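Small drawers, big tidy-up at the Namville repair room

A new parts organiser has landed on the table at the Namville repair room – black and yellow, nine clear drawers, and a carrying handle on top. 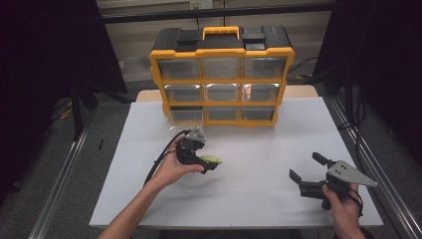

So who gets to use it? Anyone who comes along to a mending session, and you don't have to book.

I've been moaning about our biscuit tins of odds and ends for ages, so I was thrilled when Wakana Sugawara said she'd take on the sorting. She reckons we own 2,390 little bits, from washers to fuses, and nearly 100 of them are buttons! Ainhoa Sarmiento wants the top row for sewing things (I want it for screws, and we're still arguing). The labels are coming from Toshiko Sakamoto, who has far neater handwriting than me.

Sorting carries on through December, from 3 in the afternoon, and the kettle will be on. If you've got spare fuses or hooks at home, bring them in a bag with a note saying what they are – Wakana will be very grateful.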